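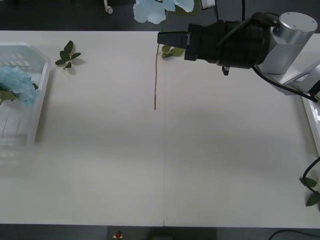

About Clikora

Clikora supplies artificial flowers and greenery to hotels, schools, funeral homes and event planners. The company began in Luddale with a single workroom and a short list of stems, and it continues to sort, store and pack its flowers there.

Our Flowers

The Clikora catalog lists more than 200 stems and sprays. Pale blue hydrangeas remain among the most requested, both as single long stems and as loose heads for bowls and low centerpieces. Leaf sprigs are sold separately so that customers may fill out an arrangement as they wish.

Our Workroom

Stems are laid out on wide white tables, where the color of a bloom is easily judged. Clear plastic bins hold flowers between sorting and packing. Each stem is checked for bent wire, frayed petals and missing leaves before it is assigned to an order. Stems that do not meet our standard are taken apart, and usable leaves are returned to stock.

Collections

Frei: single stems for tall vases.
Flendel: mixed foliage, sold in packs of 9.

Rental

Clikora maintains a rental stock of 40 finished arrangements for weddings, conferences and graduation ceremonies. Rented pieces are inspected and reshaped upon return. Reservations for the spring season open in January.

Visiting

The Luddale showroom receives trade customers by appointment. Sample stems may be requested through the order desk.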